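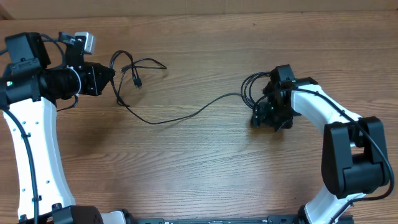
Cable Handling Recordings: Frequently Asked Questions

What is being recorded?
Short examples of two robot arms handling loose black cables on a tabletop. A person drives both arms, and the recordings are used to train a model that should later do the same job unaided. The Murkudach project collects them at the Zovville site.
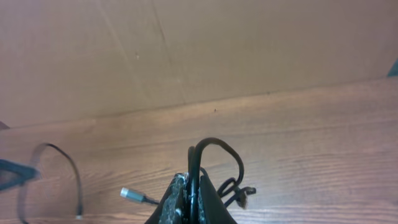
Page last changed: July

How long is one recording?
Up to 60 seconds. If the cable hasn't been dealt with by then, stop, mark the attempt as unfinished and start a new one. Unfinished attempts are kept in a separate folder and may be used later.

How many do I need to do in a shift?
The target is 50. New operators usually get fewer in their first week, and that's fine. Take a break after every 20.

Do I have to lay the cables out the same way each time?
No, please don't. Pick them up and drop them again between recordings. Loops, tangles and crossed ends are all wanted. The model needs to see a plug that faces the wrong way as often as one that is easy to reach.

Should I straighten a tangle by hand before I start?
Only if it has pulled tight. A slack tangle stays as it fell.

What counts as a bad example?
Delete a recording if your hand reaches onto the table, if a cable goes over the far side, or if one arm stops responding. Don't delete it because the gripper missed on the first try. A miss followed by a second grasp is useful.

Which views are saved?
One from above the table and one from each wrist. All of them have to be running before you press start. Mello shows them side by side, and if one is frozen, restart Mello before going on.

The gripper blocks most of the cable in the wrist view. Is that a problem?
No. It happens whenever the fingers are close to the table. The other views are saved at the same moment, and the model gets all of them.
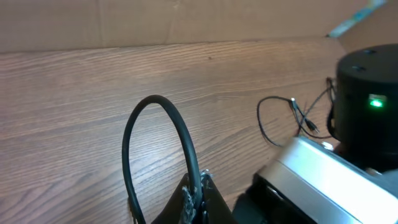

Wrist view, with a small plug lying on the table.

Can I use my own cables?
Ask first. We have 7 kinds in the current set and want even numbers of each. Anything new goes on the list for the Cronin round, when we change the cables and the tabletop together.

Where do I write down problems?
In the shift log, with the recording number and one line on what went wrong. "Left gripper slow to open" is enough.

Who do I ask about something not covered on this page?
Engelbert Fankhauser looks after the operators' schedule and the log. Send him the recording number along with your question.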